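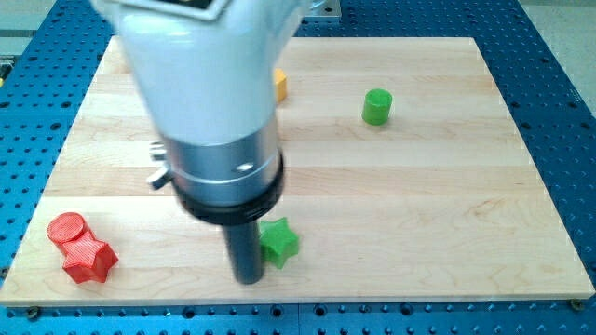 Omerović, Kinbridge Working Papers
14 September 2022

3.2 Scheduling and late returns

Figure 4 gives late returns by branch. The Leltudano branch sits well apart from the other two, 17 late items per week against 9 at Irach. Opening hours were the same at both, so hours alone can't explain it. Loan length might - Leltudano lends for two weeks, Irach for three. We did not test this directly.

Reminder slips went out from December onward. Of the 61 households in the sample, most said they read the slip, fewer could say what date was on it. Recall was poorer for households with more than one card. Again, self report, so treat with care.

One problem with the log. Items dropped in the night box were stamped the next morning, which makes some on-time returns look late. We moved these back one day where the box sheet allowed. Where the sheet was missing we left teh stamp as it was. Effect on the totals is small, see Table 2.

Renewals by phone are counted as new loans in the Irach data and as extentions at Leltudano. Not fixed here. Section 4 uses only first loans for that reason, and caps them at 60 days.

Contact: Kinbridge Working Papers, Library Use Series. Copyright 2022. Back to top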